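Label Tretwood nimmt Katalog von Streamingdienst Flikell

Das Independent-Label Tretwood hat am Samstag seinen gesamten Katalog vom Streamingdienst Flikell genommen. Betroffen sind 271 Aufnahmen, darunter alle vier Alben der Band Keken und die frühen Platten des Duos Nechyporuk. Wer die Titel in einer Playlist gespeichert hatte, sieht dort seit dem Nachmittag nur noch graue Zeilen.

Der Grund ist die neue Abrechnung, welche Flikell im Februar eingeführt hat. Seitdem bekommt eine Aufnahme erst dann Geld, wenn sie im Laufe eines Jahres mindestens 4.000 Mal gehört wurde. Bleibt sie darunter, fließt der Betrag in den gemeinsamen Topf und wird unter den übrigen Titeln verteilt. Nach Angaben des Labels liegen 208 der 271 Aufnahmen unter dieser Grenze.

„Wir verlangen keine Sonderbehandlung“, heißt es in einer Mitteilung, die Tretwood auf seiner Internetseite veröffentlicht hat. „Aber wenn jemand ein Lied hört und dafür monatlich bezahlt, dann soll ein Teil von diesem Geld bei den Leuten ankommen, die das Lied gemacht haben.“ Man habe mit dem Dienst mehrere Wochen lang gesprochen und zuletzt keine Antwort mehr erhalten.

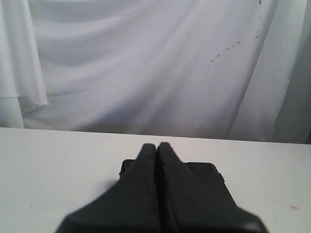
Flikell widerspricht dieser Darstellung. Eine Sprecherin des Unternehmens erklärte auf Anfrage, das Gespräch mit dem Label sei von der Seite des Dienstes nie beendet worden. Die Grenze sei nötig, um gegen künstlich erzeugte Abrufe vorzugehen. Kleine Beträge, die früher auf sehr viele Titel verteilt wurden, hätten oft nicht einmal die Gebühren der Überweisung gedeckt. Wie viele Aufnahmen insgesamt von der Regelung betroffen sind, wollte sie nicht sagen.

Für die Musikerinnen und Musiker ist der Schritt nicht ohne Risiko. Keken beginnen in wenigen Wochen eine Tournee durch kleinere Klubs, und gerade vor Konzerten suchen viele Hörer eine Band zuerst bei den großen Diensten. In einem kurzen Beitrag an ihre Fans schreibt die Gruppe, sie habe lange überlegt und trage die Entscheidung mit. Verloren gehe vor allem Reichweite, weniger Einkommen. Die letzte Abrechnung von Flikell habe für das Benzin bis zum nächsten Auftritt gereicht, für den Rückweg schon nicht mehr.

Anders äußert sich das Duo Nechyporuk, das inzwischen bei einem anderen Label unter Vertrag ist. Die beiden wurden nach eigener Aussage erst am Tag vorher informiert. Sie hätten sich gewünscht, dass wenigstens das Debütalbum verfügbar bleibt, weil es dort weiterhin regelmäßig gehört werde. Die Rechte an diesen Aufnahmen liegen jedoch bei Tretwood. Ihre neueren Lieder sind von der Löschung nicht betroffen und bleiben bei Flikell abrufbar.

Das Label verkauft seine Musik nun über den eigenen Webshop, als Download und auf Schallplatte. Dazu kommt ein Abonnement, mit dem man den ganzen Katalog hören kann und neue Veröffentlichungen zwei Wochen früher erhält. Seit Samstag haben sich nach Auskunft von Tretwood über 200 Personen dafür angemeldet. Das ist für ein Haus dieser Größe kein schlechter Anfang, ersetzt aber noch nicht die Einnahmen aus dem Streaming, auch wenn diese bescheiden waren. Bei anderen Diensten, die keine solche Grenze haben, bleibt die Musik vorerst im Angebot.

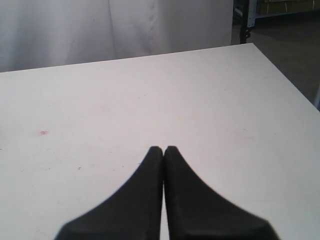 Schwarze Greiffinger mit geschlossenen Spitzen über einer weißen Tischplatte.

Ob weitere Labels dem Beispiel folgen, ist offen. Zwei kleinere Häuser aus dem Bereich Jazz und elektronische Musik haben nach Informationen dieser Redaktion ihre Verträge mit Flikell prüfen lassen, eine Kündigung wurde bisher jedoch nicht ausgesprochen. Schwierig ist der Ausstieg besonders für jene, die über einen Vertrieb an den Dienst angebunden sind. Sie können einzelne Plattformen oft nur mit langer Frist abwählen. Tretwood hatte seinen Vertrag direkt mit Flikell geschlossen und konnte deshalb schneller handeln.

Die Mitteilung des Labels lässt eine Rückkehr ausdrücklich zu. Voraussetzung sei, dass die Grenze gesenkt werde oder dass die nicht ausgezahlten Beträge in einen Fonds für kleine Künstler gehen. Flikell will die Wirkung der neuen Abrechnung nach dem ersten vollen Jahr auswerten. Bis dahin, so die Sprecherin, seien keine Änderungen geplant.

Die nächste Veröffentlichung von Tretwood, eine Live-Aufnahme von Keken, erscheint im Webshop des Labels und auf Vinyl.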